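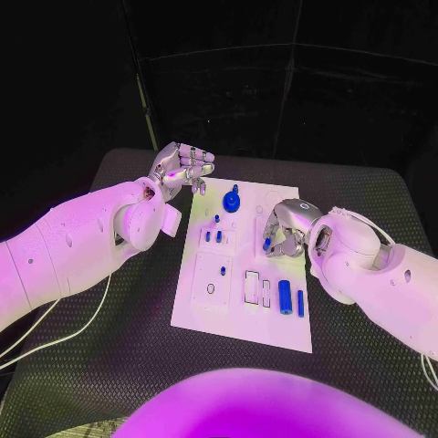 A reader wrote last week to say she had applied for audience tickets to The Omunley Stage four times, got the confirmation email on the fourth try, and was still turned away at the door. Her question was what she did wrong. Probably nothing, but there are a few things you can do to improve your odds at a talent show taping.

Updated 14 November 2018

Step 1. Make an account before tickets are released

Most of the big studio shows give out seats through a ticket site, and Omunley uses Fludden. Set up your account ahead of time and fill in the whole profile, including your date of birth. Incomplete profiles can't check out, and a live semifinal can be gone while you are still typing your zip code.

Step 2. Pick the right taping

Auditions are the easiest to get into. They are long days with two sessions, and the theater needs a full house for both. The live rounds start in February and move to the smaller Hepburn studio, where a good part of the floor goes to friends and family of the contestants. If you only care about seeing the judges in person, go to an audition. They are all there and they are usually in a better mood.

Step 3. Read what kind of ticket you have

A "general" ticket does not guarantee you a seat. The show gives out more of them than it has chairs, to cover people who don't turn up. A "priority" ticket gets you in as long as you arrive by the time printed on it. After that time it is treated as general. I suspect our reader had a general ticket and came at the printed time, when the line was already full.

Step 4. Get in line early

For auditions at the Mirkulthorpe Theater, be there 90 minutes before the time on the ticket. For live shows, make it longer. Staff hand out numbered wristbands from the side entrance, not the box office. If your number is over 100 for a general line at Hepburn, you have a fair chance of being sent home, so ask a staff member before you settle in.

Step 5. Bring the right things

Photo ID for every adult in the group. The name has to match the ticket. The minimum age is 13 for auditions, and anyone under 18 needs a parent or guardian in the next seat.
Plain, solid-color clothes. Big logos get moved to the back rows or asked to put on a jacket.
A sweater. The studio is kept cold for the lights.
No large bags. There is no coat check at Hepburn.

Phones are sealed in a pouch at the door and opened again when you leave, so print your ticket and agree on a place to meet your ride.

Step 6. If you are turned away

Don't throw out the ticket. Ask for a return slip - you have to ask, they won't offer - and enter its code in Fludden under "My Requests." It moves you up to priority for another taping in the same season. The code can't be used for the final.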